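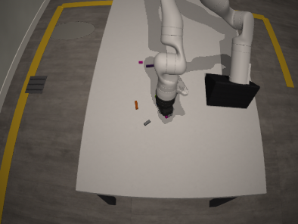

What's in the Gullville recipe card set?

It's 188 handwritten recipe cards from the Gullville church suppers, typed up word for word, with one row per card and a notes column where I argue with myself about the handwriting.

The cards came to me in a shoebox from Ravinder Gosselin, who was clearing out a kitchen on Paquette Street and figured I'd want them (I did!). I started typing them in February and thought it would take a weekend. It did not take a weekend.

Files

cards.csv is the main one. Open it in any spreadsheet program, but tell it the text is UTF-8 or the fraction signs go funny.
spellings.csv lists odd spellings next to what I think they mean. "Oleo" is in there, and so is "sody."
readme.txt is what you're reading.

Columns

card_id: just a number, in shoebox order. I didn't sort anything.
title: as written, even when the title is only "Good" (there are 2 of those, both bars).
category: my call. Squares and bars are one category, and I'm not taking letters on it.
ingredients: separated by semicolons, amounts left alone. If the card says "butter the size of an egg," so does the row.
method: sometimes blank. A lot of these cooks wrote down the ingredients and stopped, I guess because everybody knew what to do next.
credit: the name on the card, initials only. Tyson Robichaud talked me into that and I think he was right, some families are still in town.
notes: stains over words, crossed-out amounts, second handwriting in the margin.

Things to watch out for

Oven temperatures show up on only 82 cards. The rest say slow, moderate, hot or "quick," and I left them that way. Please don't convert them and send me the result, I've tried it and the molasses cookies were a disaster.

About 34 rows are near duplicates, mostly date squares and mustard pickles. I kept every one. The differences are small but they're the fun part, like who puts orange rind in and who crosses it out.

Can sizes are a mess. "One can milk" could be a couple of different things and I haven't settled it.

Changes

Wed 7 December: fixed the swapped ingredients on the two rhubarb relishes, added the Drellik pudding card that was stuck to the back of another one. Still can't read the third line of it. If you know a pudding with suet and something that starts with "car," write to me.

Use

Cook from it, print it, fix it up for your own family book. Just keep the initials with the recipes.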